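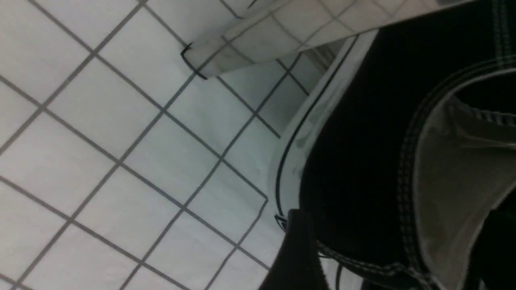

Mei-kuen Hsiao는 지난 분기 보고서를 읽고, 고무 테두리의 때가 그대로인 캔버스화를 내보내도 되느냐고 물어 왔다. 받는 사람 입장에서는 갑피보다 테두리가 먼저 눈에 들어오고, 회색 얼룩이 남아 있으면 세탁을 안 한 신발로 여긴다는 의견이었다. 등급표에 '약간의 사용감'이라고만 적혀 있어 어디까지를 말하는지 알기 어렵다는 지적도 함께 있었다.

이번 보고서는 이 질문에 대한 답부터 적고, 이어서 물량, 작업 순서, 예산, 다음 분기 계획을 보고한다.

캔버스 운동화 재사용 사업 2차 경과 보고
수행: Stedska 신발 재사용 작업실
지원: Grønli 기금
보고 기간: 1월부터 3월까지

1. 지적 사항에 대한 조치

고무 테두리의 오염은 두 종류로 나누어 보기로 했다. 표면에 묻은 것과 고무에 긁혀 들어간 것이다. 표면에 묻은 것은 중성 세제와 부드러운 솔로 지우고, 지워지지 않으면 멜라민 스펀지로 한 번 더 닦는다. 긁힌 자국은 더 손대지 않는다. 1월에 사포로 갈아 본 신발이 있었는데, 갈린 자리만 색이 달라지고 줄무늬가 흐려져 결과가 나빴다. 그 뒤로 사포는 쓰지 않는다.

등급표의 '약간의 사용감' 항목은 삭제하고 다음과 같이 바꾸었다.

가 등급: 세탁 후 테두리에 얼룩이 없거나, 가까이서 보아야 보이는 정도.
나 등급: 옅은 회색 긁힘이나 얼룩이 남아 있으나 고무가 갈라지지 않음.
다 등급: 고무가 갈라졌거나 갑피와 벌어짐. 수선 후 다시 판정.
불가: 밑창이 닳아 안쪽 층이 드러남, 안감 곰팡이, 한 짝만 있음.

나 등급은 계속 내보낸다. 다만 신발에 다는 표에 '테두리 자국 있음'이라고 적는다. 3월에 이 표를 달기 시작했고, 아직 한 달 치라서 반품이나 불만이 줄었는지는 말하기 어렵다. 다음 보고서에 적겠다.

2. 물량

보고 기간에 접수한 캔버스화는 53켤레다. 이 가운데 한 켤레는 기부자가 잘못 넣었다며 찾아가서 52켤레를 판정했다. 불가 판정은 두 켤레이고, 한 켤레는 안감 곰팡이, 다른 한 켤레는 밑창 마모가 이유였다. 나머지 50켤레 중 11켤레가 처음에 다 등급을 받아 수선으로 넘어갔다.

수선으로 넘어간 신발은 대부분 앞코 옆, 발이 꺾이는 자리에서 고무가 벌어져 있었다. 접착과 압착으로 해결되었고, 두 켤레만 외부 수선점에 맡겼다. 수선이 끝난 신발은 모두 나 등급으로 다시 판정했다.

색은 검정과 남색이 많다. 어두운 색 캔버스는 세탁 뒤에 세제 자국이 하얗게 남기 쉬워서 헹굼을 한 번 늘렸다. 밝은 색은 반대로 고무와 천의 경계가 누렇게 뜨는 문제가 있다. 햇볕에 말린 신발에서 특히 심했기 때문에 2월부터는 모두 실내에서 말린다. 건조 시간이 하루 길어졌고 선반이 그만큼 빨리 찬다.

3. 판정 작업

판정은 격자가 인쇄된 흰 시트 위에서 한다. 지난 분기까지는 작업대에 바로 올려놓고 자로 쟀는데, 사람마다 재는 위치가 달라 같은 신발의 길이가 두 가지로 기록되는 일이 있었다. 지금은 뒤꿈치를 격자선에 맞추고 앞코까지 본다. 표기 치수가 지워진 신발에 특히 도움이 된다. 치수가 남아 있어도 세탁 후에 한 번 대어 보고, 표기와 어긋나면 실측값을 표에 같이 적는다.

신발 한 켤레를 보는 순서는 정해 두었다. 밑창을 먼저 보고, 옆으로 눕혀 테두리를 한 바퀴 확인한 뒤, 입구를 벌려 안감과 뒤꿈치 안쪽을 본다. 끈은 판정 전에 모두 빼서 따로 세탁한다. 안감은 겉이 멀쩡한 신발에서도 뒤꿈치 쪽이 해진 경우가 잦아 반드시 손을 넣어 확인한다.

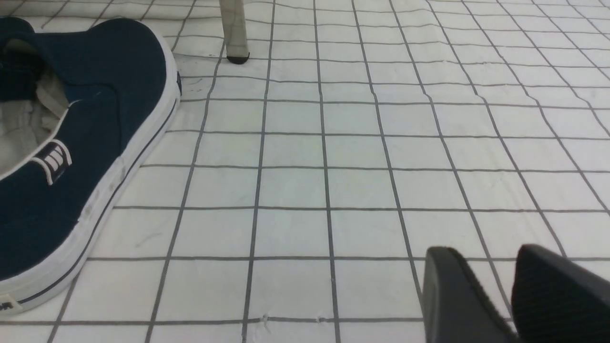 옆면에 로고 패치가 있는 신발은 패치 둘레의 바느질도 같이 본다. 실이 풀린 곳은 같은 색 실로 두세 땀만 고정하고, 패치를 떼어 내지는 않는다. 떼면 그 자리의 천 색이 진해서 오히려 눈에 띈다. 고무에 인쇄된 표시는 스펀지로 문지르면 지워질 수 있으므로 그 부분은 솔로만 닦도록 작업 지침에 넣었다.

시트는 쓰다 보면 주름이 생긴다. 주름이 격자선을 가로지르면 길이가 실제보다 짧게 읽힌다. 재기 전에 손으로 펴고, 그래도 펴지지 않는 곳은 피해서 놓는다. 시트 표면에도 신발 고무의 검은 것이 묻어나므로 작업이 끝나면 닦는다. 다음 분기에 조금 더 두꺼운 것으로 교체할 생각이다.

4. 세탁과 건조

세제는 Irkero 중성 세제로 통일했다. 전에는 남는 세탁 세제를 섞어 써서 헹굼 횟수를 정할 수가 없었다. 순서는 마른 솔로 흙 털기, 미지근한 물에 적시기, 갑피 솔질, 테두리 닦기, 헹굼 두 번이며 어두운 색은 세 번이다. 세탁기는 쓰지 않는다. 접착이 약해진 신발은 세탁기에서 벌어지고, 그러면 수선 물량만 늘어난다.

건조할 때는 안에 흰 종이를 구겨 넣고 오후에 한 번 갈아 준다. 신문지는 밝은 안감에 잉크가 배어서 중단했다. 종이 비용이 새로 생겼지만 크지 않다.

5. 보관과 배부

건조가 끝난 신발은 Pandanik 수납함에 치수별로 넣는다. 한 칸에 한 켤레씩 넣고, 좌우를 고무줄로 묶는다. 묶지 않고 보관하던 1월에는 비슷한 검정 신발끼리 짝이 바뀌어 나간 적이 한 번 있었다. 받은 쪽에서 연락이 와 바로 교환했다.

배부는 지역 학교 두 곳과 생활 지원 창구를 통해 이루어진다. 작은 치수는 들어오는 대로 나가고 큰 치수가 남는다. 기부 안내문에 부족한 치수를 적어 붙여 달라고 창구에 요청했으며, 3월 중순부터 안내문이 걸려 있다.

6. 예산 집행

재료비는 계획 안에서 집행하고 있다. 접착제는 예상보다 적게 들었고, 종이와 고무줄이 새로 들어갔다. 외부 수선비는 두 켤레분만 나갔다. 남는 외부 수선비의 일부를 건조 선반 추가 구입에 돌려쓰고자 하며, 항목 변경 신청서를 이 보고서와 함께 제출한다. 선반은 바닥에 세우는 형태로, 타일 바닥에서 밀리지 않게 고무 받침이 달린 것을 고르려 한다.

7. 늦어지고 있는 일

작업 지침서의 개정판이 나오지 않았다. 2월 말까지 끝낼 예정이었으나 등급표를 고치면서 판정 부분을 다시 쓰게 되었다. 세탁과 보관 부분은 완성되어 벽에 붙여 두었고, 판정 부분은 4월 안에 마친다. 가 등급과 나 등급의 경계는 글로만 설명하기 어려워서, 실제 신발 한 켤레씩을 견본으로 남겨 두고 비교하는 방법을 같이 쓰기로 했다.

끈 재고도 부족하다. 세탁 후에도 쓸 수 없는 끈이 생각보다 많다. 흰색 끈은 구입했으나 길이가 한 가지뿐이라 목이 긴 신발에는 모자란다.

8. 다음 분기 계획

- 판정 지침 완성, 등급별 견본 비치
- 격자 시트 교체
- 건조 선반 추가(항목 변경 승인 후)
- 긴 끈 구입
- '테두리 자국 있음' 표를 단 신발의 반품 여부 집계

선반 항목 변경은 4월 첫 주까지 회신을 받으면 같은 달에 설치할 수 있다. 회신이 늦어질 경우에는 접수 물량을 조절해 기존 선반으로 운영하겠다.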